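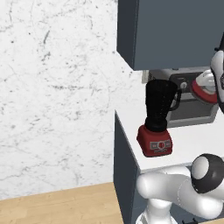 Simulation / Demo Support / Ticket 563

Status: Resolved
Opened by: Hazel Nakamura
Assigned to: Corinne Obi
Scene: Urkitholm kitchen, coffee task

Hazel, 9:10 am
Open day prep for the June visitors. The mug run on the Urkitholm scene stalls with the gripper up by the coffee machine. Log says "place target unreachable" and the arm just waits. It looks so good up to that point! I'd love to have this one on the big screen.

Corinne, 9:42 am
Reproduced on my side. Does it happen with the Castellanos layout too, or only this one?

Hazel, 10:05 am
Only this one. Castellanos ran 100 times overnight and finished 98. The two misses were both timeouts at startup.

Corinne, 11:20 am
Got it. The blender sits in front of the coffee machine in Urkitholm, and its collision box was still the old oversized one from Viltmont. The planner thought the drip tray was walled off. I swapped in the fitted mesh - red base, black jar, same look - and rebuilt the scene. Please pull and clear your planner cache before you retry, or you'll get the old box again.

Hazel, 1:35 pm
Pulled, cleared, ran it 13 times. Mug on the tray every time!! I also tried the visitor button on the Ametti console and it resets cleanly between runs. This is going to be so fun to show people.

Corinne, 1:50 pm
Great news. I'll check the other Viltmont imports for the same box under a separate ticket. Closing.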